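# Speaker notes - "Ask for the pot, get the pot"

Lab day talk, 24/01/2026. Slot is short, so don't ramble on slide 2 like in rehearsal!

**Slide 1 (leave it up while people sit down)**
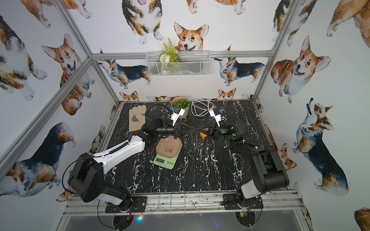 *The Tomar cell: two arms, one marble-look table, corgis on every wall.*

Hi everyone, I'm going to talk about what happens when you change the clutter and leave the task alone. This is joint work with Archana Bisht, who wrote the whole scoring script and is sitting right there, so be nice about it.

Say the question early: if a policy has learned to put the panda dish on the kitchen scale, does it still manage when a plant, a work glove and a coil of cable share the table? We call those the bystanders. They aren't part of the instruction at all.

**Slide 2 - how we ran it**

- 100 trials per policy, same instruction every time, dish starts off the scale
- Bystanders get shuffled between trials from a printed list (I used to do it by feel, and I kept putting the pot in the same corner)
- Either arm may do the pick. We don't tell it which
- A trial passes if the dish ends up on the scale and no bystander has been knocked over or dragged

Point at the wrists on slide 1 if anyone looks lost - they meet over the middle of the table, and that's where the arms get in each other's way. Mention the cables up there too.

**Slide 3 - the result**

Baseline policy, called Purley: 60 passes. Same network trained on shuffled clutter, called Brandley: 73. Pause here. Let them read the bars.

Then the part I like best. Of Purley's failures, 24 were the wrong arm going first and blocking the other one. I'd have bet money on bad grasps! Brandley still does it, just less often, and I don't have a clean explanation yet. Say so.

**Slide 4 - what I don't know**

- One table, one background. Conceição Rebelo asked me in rehearsal whether the policy has learned the wallpaper. Fair question. We're repeating the set with plain walls in February
- Soft things like the glove and stiff things like the pot are lumped together in the score, and they probably shouldn't be
- The scale is only a target for the dish. We don't log its reading

If there's time, play the Fevilgate clip (muted, the fan noise is awful). If not, skip to questions and leave slide 3 on the screen.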